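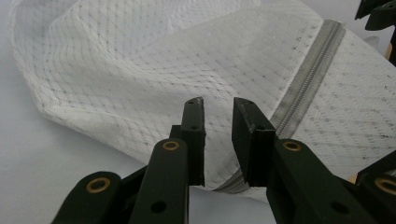
Fig. 4.1 White mesh laundry bag with a gray zipper.

Chapter 4
Delicates and Small Items

What you need for this chapter: one mesh bag with a zipper, a flat surface, the sorting sheet from Chapter 3. Pen.

Mesh bags look like nothing much. Fine net, a seam, a zipper. But most of the small-item losses in a shared laundry start with not using one, or using one badly. Socks, straps, anything with hooks. Okoth House, our case study for Part Two, has 32 residents and one laundry room, and its lost-sock box was full by April.

Key terms
Mesh: net fabric with openings all over it. Water gets through, small items stay in.
Tape: the flat fabric strip on each side of the zipper teeth.
Load: whatever goes in the bag. Not the whole machine. Students mix these up every year.

Before you fill the bag
Lay it flat. Smooth out the folds with your palm, corners first. Open the zipper all the way, then run a hand along the inside seams. Loose thread? Trim it. Hole? Bag goes in the mending pile, see Chapter 9.

Look at the zipper in Fig. 4.1. Mesh bunches up beside the tape like this when a bag is left in a heap, and bunched mesh gets caught in teeth. So hold the fabric back with one hand, pull with the other. Slowly. Dont force it.

How full? Half, for most things. Wash at 30 unless the care label says lower.

Nassoro Kaijage, who ran the laundry at the Brudodlow hostel, had new staff practice closing bags empty before they were given any clothes. Boring, he admitted, but fewer torn bags. We will do the same in Activity 4A.

Activity 4A
Work in pairs. Open and close the zipper fully, five times each, on a smoothed bag and then on a crumpled one. Note were it sticks. Keep your notes, they are needed agian for 4C.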